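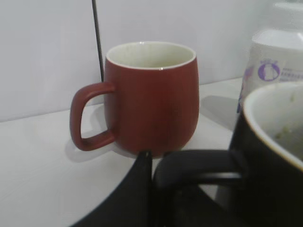 Maham Siddiqui wrote in to ask why her mugs still show brown rings after a full run in the dishwasher, and whether she has to throw them out. She doesn't. Tea and coffee stains sit on top of the glaze and will come off with a little scrubbing.

Stained mugs

Put a teaspoon of baking soda in the mug and add enough water to make a paste. Rub it around the inside with a damp cloth, going up under the rim where the stain is darkest. Leave it for 17 minutes if the ring is old, then rinse. A pale lining shows every mark, so I do ours on Tuesday nights with the rest of the dishes.

Skip steel wool. It leaves gray lines in a light glaze and those are harder to shift than the tea was.

Metal rims

Mugs with a metal-colored rim get washed by hand in our house. Use a soft sponge and dry the rim right away, or it will spot. Keep them out of the microwave.

Sorting the drinks shelf

Take everything off and stand it along the back of a table, mugs and bottles together. Wipe the shelf while it's bare. 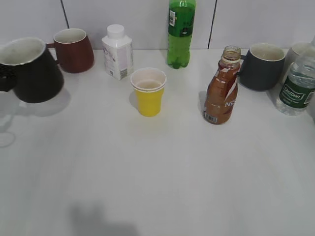
Tall bottles go back first, against the wall, and the mugs go in front with the handles all turned the same way. Ours point left. My shelf is 28 inches wide, and anything that doesn't fit in one row goes to the thrift store in Fotevbridge.

Check the caps on plastic bottles before you put them away. A sticky cap means a sticky shelf by the end of the week. Warm water and dish soap will do it.

Don't stack mugs more than two high. If the handles knock together, put a folded paper towel between them. Clear glasses go on the shelf below, where they won't get bumped when someone reaches for a mug.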